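Mimberg Training Track: second progress report to the Koubek Fund

Prepared by Jaqueline Ayala, track manager
Period covered: June to November

Summary

The grant was for three things: relaying the back straight, a stride and sectional timing system, and a handicapping trial for the smaller stables that use the track. The back straight is finished. The timing system is installed and I don't yet trust it. The trial has run for one preparation instead of two, and I would ask the Fund not to read much into its results.

Back straight

The contractor, Loder, handed over the new surface in August, a fortnight behind the programme. Drainage is better on the low side, where we used to lose mornings after heavy rain. Trainers have told me it rides more evenly and I have written down what they said, but most of them had also just been told what it cost. I would sooner wait for a wet winter.

The rail at the 2,000 metre chute had to be moved twice. The first position gave horses drawn wide a very poor run to the bend, and two of our apprentices said so before anyone with a plan in their hand did. Loder moved it without charge the first time. The second move is in dispute and I have left it out of the figures.

Veterinary scratchings from morning work were lower in the second half of the period. I make no claim for the surface there. We had fewer two-year-olds in work and a firm spell that suited nearly everybody.

Sectional timing

Fokusia supplied the saddlecloth tags and the receivers. There are 34 tags. On a good morning the system gives clean sectionals for every horse that passes the furlong posts, and on a bad one it has a maiden plodder breaking the course record between the six and the four. The supplier's explanation is interference from the stable block roof. It may be. The same fault turned up on a Tuesday when we had the tags on the far side of the track, well away from any roof.

Mawar Pelupessy, who clocks by hand from the tower, has kept her own book alongside. Where the two agree I have used the tag times. Where they disagree I have used hers, and I intend to carry on doing so until Fokusia can show me why I shouldn't.

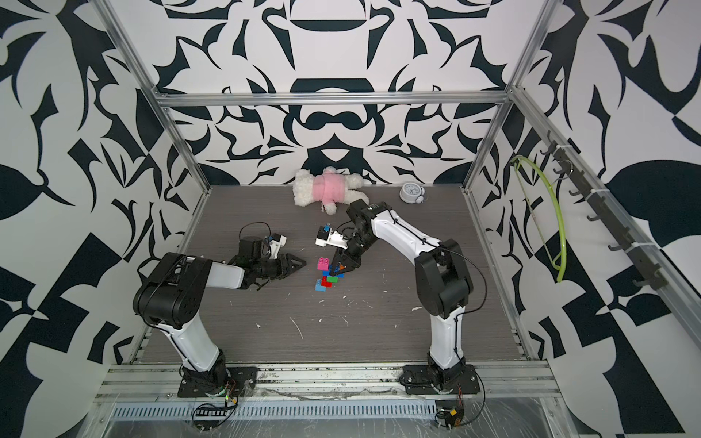
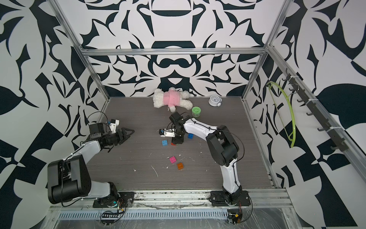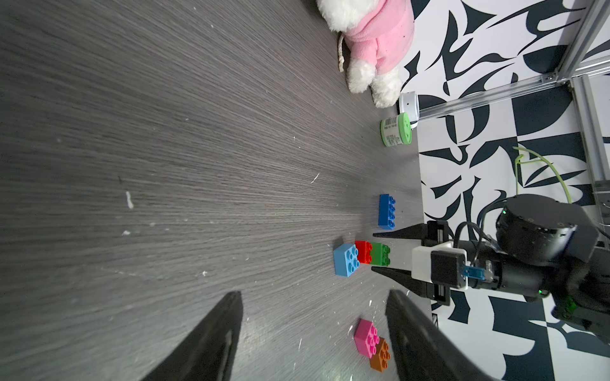
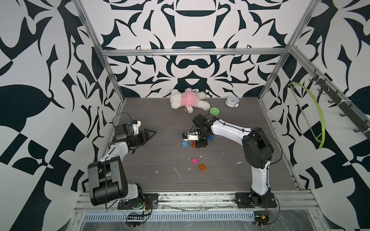 Koubek Fund Grant Reports, No. 20, page 2

The handicapping trial

The idea, as the Fund will remember, was to take the sectionals from trackwork and use them to suggest which benchmark class a horse should be entered in, so that owners with one or two horses were not paying to run them out of their depth. I said in the application that I doubted trackwork would tell us enough. I still doubt it.

The trial ratings did pick up a mare who had been running over too short a trip. She was stepped up in distance and ran on well into third. This has been mentioned to me a good many times by people who would like the trial extended. Her trainer had already planned the step up and had said so in the spring. The ratings agreed with him, and that is as far as I can go.

Against that, the ratings were plainly too kind to front runners. A horse that works fast and alone at six in the morning looks like a good thing on paper, and then meets three others who also want the lead. Several of our fancied entries were headed on the turn and finished in the ruck. We have no measure of how a horse behaves in company, and I can't see how we get one from single gallops.

One stable withdrew in September. They objected to their times being visible to others in the trial, which was a fair complaint and ought to have been settled before we started. Each stable now sees only its own figures.

Spending

The surface came in on budget apart from the disputed rail. Timing is over, almost entirely on replacement tags. They don't survive being rolled on. Fokusia has offered a sturdier casing at a higher price and I have declined until the existing faults are dealt with. There is an underspend on the trial, as we have run only half of it, and I would like permission to carry it forward.

Next period

Mawar will run tags and hand clocking side by side on every fast morning through the winter, with the results sent to the Fund unedited. Paired gallops will be tried for the ratings if enough riders can be found. The second preparation of the trial should begin once the tracks firm up. If the front runners still come out flattered at the end of it, my recommendation will be to stop there and spend what remains on the drainage of the home turn, which still holds water by the inside rail.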